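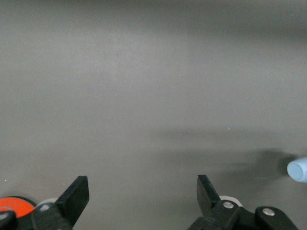

September, notebook, memoir coverage project

Re-ran the Garnico crawl on press coverage of political memoirs. Target was 3000 articles per title; the Pistano memoir came up short again, the Montecinos one did not. Cause is the dedupe step. It treats two articles quoting the same advance excerpt as duplicates even when the surrounding text differs. Threshold was set on sports copy and never changed.

Changed: quoted spans are now stripped before hashing. Recovered 600 articles for Pistano. Hand-checked 50 of them against the source pages. 7 were true duplicates (same wire story, new headline), rest fine. Acceptable for now.
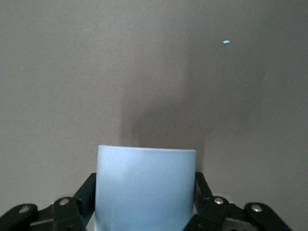 Light blue cylinder, upright.

Attribution coding is still weak. "According to an excerpt" and "according to the book" get the same tag, but most outlets writing before release have only seen the excerpt. Need separate codes. Also need a rule for stories where a spouse or former aide replies on social media and the reply becomes the headline. Currently filed under "reaction", which loses the link to the passage.

Open: release-week articles from the Sellwood set have the fetch time in the date field. Do not plot those until fixed. Old hashes kept in the previous run folder, do not overwrite.

Sellwood Media Text Lab | Contact | Back to top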